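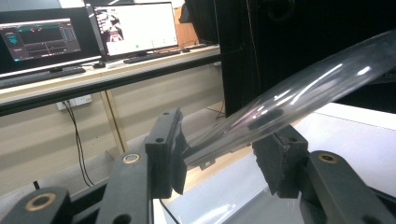

뚜껑 있는 용기는 얼마나 남았나요? 창고 선반에 275개 있고, 3월까지는 추가 주문 없이 버틸 수 있습니다.

인쇄하기 | 이메일로 보내기

달바 게하 팀장님께
2023년 2월 8일 수요일

팀장님, 안녕하세요! Huvach 정리 사업 중간보고 드립니다. 지난번에 이 질문부터 하셔서 답을 맨 위에 올렸어요. 12월에 시작할 때만 해도 Darirstead 창고는 문을 열기가 겁날 정도였는데(팀장님도 보셨죠?) 이제 통로로 수레가 지나다닙니다. 목록에 올린 물품이 1147점이고, 그중 투명 관이랑 튜브 종류는 길이별로 나눠서 세워 두었어요. 눕혀 두니까 자꾸 굴러서 조주에 씨가 칸막이를 짜 줬습니다. 톱질 솜씨가 보통이 아니더라고요!

예산은 Gotness에서 주신 금액의 60퍼센트를 썼습니다. 선반이랑 라벨 용지가 제일 컸고, 운반비는 예상보다 덜 나왔어요. Pettigrew 쪽 영수증 한 장이 아직 안 와서 그건 다음 보고 때 붙이겠습니다.
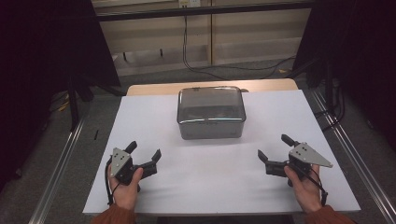
라벨 이야기를 좀 할게요. 처음에는 용기마다 뚜껑 위에 큼직하게 붙였는데, 쌓아 놓으면 하나도 안 보여서 100개쯤 붙이다가 멈췄습니다. 옆면으로 옮기려니 이번엔 내용물이 가려지고요. 그래서 흰 판 위에 놓인 저 네모난 투명 용기처럼 모서리가 둥근 것은 평평한 옆면 아래쪽에만 작게 붙이기로 했어요. 뚜껑 양쪽으로 작은 탭이 나와 있는 형태라 그쪽은 비워 두고요. 조주에 씨는 색깔 스티커를 더 쓰자고 하는데 저는 글씨가 낫다고 봅니다. 이건 팀장님 의견도 듣고 싶어요.

남은 일은 안쪽 벽 선반 두 줄, 그리고 짝 안 맞는 뚜껑 상자예요. 뚜껑 상자는 솔직히 좀 미루고 있었습니다... 다음 주에 하루 잡아서 둘이 끝내 보려고요. 목록 파일은 공유 폴더에 넣어 두었으니 편하실 때 봐 주세요.

공유 3 · 댓글 2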